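Making Room at the Back of the House

March 25, 2024

The house on Selstead Road had two bedrooms and a storage room when Ilídio Lobo bought it. The storage room was 160 square feet, unheated, with a door that opened straight into the kitchen. In January he started turning it into a third bedroom.

Lobo did most of the planning at the kitchen table. He wanted a closet, a window large enough to meet code, and a wall thick enough to keep out the noise of the dishwasher. The old window was 39 inches wide and sat too high off the floor, so the opening had to be cut lower and framed again.

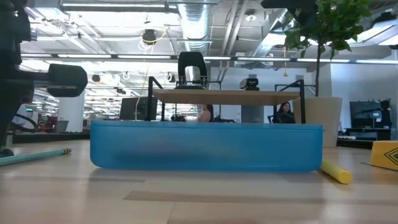
What does a job like that cost? Lobo paid $1653 for the window and its installation, and the drywall, insulation and flooring came out of a separate budget.

The kitchen door was the harder decision. Closing it meant the new room would open onto the hall, and that took a strip of floor from the linen closet. He kept 3 shelves and moved the towels to the bathroom.

Insulation went in next, mineral wool on the kitchen side and fiberglass batts on the outside walls. The electrician from Skusham added outlets on each wall and moved a switch that would have ended up behind the new door. Heat comes from a baseboard unit on its own thermostat.

The floor still slopes slightly toward the yard. Lobo had a quote to level it and turned it down. The bed stands on the higher side, with the dresser shimmed across from it.

Paint is the last item on his list. He has two samples taped up by the window, a gray and a warm white, and wants to look at both through a few more mornings before he buys a can.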